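Kit deux bras Ritden pour composer des bouquets : quelqu'un l'utilise ?

Posté dans Automatisation, petits ateliers

atelier_skeltville
Bonjour à tous. Le français n'est pas ma première langue, alors je vous prie d'excuser mes fautes. Je prépare des compositions florales pour des hôtels et je regarde le kit Ritden à deux bras, qui est proposé à 1 408 euros, ou 1 223 euros sans le plateau. Le vendeur dit que les deux bras travaillent face à face et que chacun peut prendre une tige. Mes questions sont les suivantes : est-ce que les pinces abîment les fleurs fines, et est-ce que le plateau vendu avec le kit est nécessaire ? J'ai déjà une bonne table en bois.
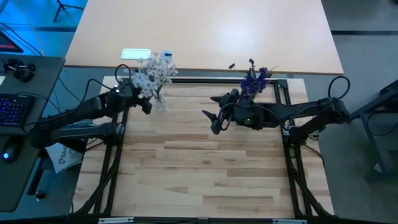 Je précise que je ne cherche pas la vitesse. Je voudrais seulement que la machine mette les tiges dans le vase pendant que je fais l'emballage. On m'a parlé aussi du modèle Huvis, mais je n'ai pas trouvé d'avis sérieux.

huvis_ou_rien
Prenez le Huvis. Le Ritden est trop cher pour ce que c'est.

Sampaio
Bonjour. J'ai le kit Ritden depuis octobre et je peux répondre sur plusieurs points. Moi aussi j'écris dans une langue apprise, donc je vais lentement.

Les pinces
Les doigts d'origine sont pointus et durs. Avec des fleurs artificielles, il n'y a pas de problème, car la tige contient un fil métallique. Avec des fleurs fraîches, j'ai perdu beaucoup de tiges au commencement. Il faut mettre des embouts en silicone et baisser la force au niveau 4 (le réglage va jusqu'à 8). Les petites fleurs blanches en bouquet serré restent difficiles : la pince touche les pétales avant de trouver les tiges.

Le vase
Je vous conseille de commencer avec des fleurs artificielles et un vase lourd. Un vase en verre transparent est mal reconnu par le logiciel, surtout devant le bois clair. Un vase de couleur avec du relief, par exemple bleu turquoise, m'a donné de meilleurs résultats. Pour les tiges longues, comme celles des iris, laissez beaucoup de place en hauteur, sinon le poignet du bras pousse les fleurs déjà placées. Et séparez les tiges sur la table avant de lancer le programme, parce que la machine ne sait pas défaire un tas. 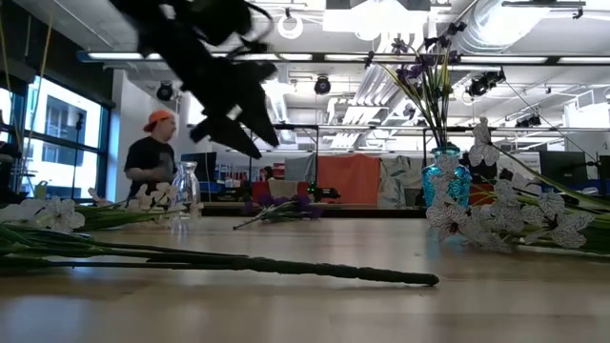
Le plateau
Il n'est pas obligatoire. Les bases se fixent avec des serre-joints, mais la table doit être très rigide. Si elle bouge, la calibration est à refaire, et cela prend toute une matinée. J'ai acheté la version sans plateau, puis j'ai ajouté un cadre en métal sous ma table.

Je n'ai jamais essayé le Huvis, je ne peux donc pas comparer. Demandez au vendeur si les embouts souples sont compris dans le prix, chez moi ils ne l'étaient pas.

atelier_skeltville
Merci beaucoup, Sampaio, c'est très clair. Je vais d'abord vérifier ma table dimanche, et je demanderai pour les embouts.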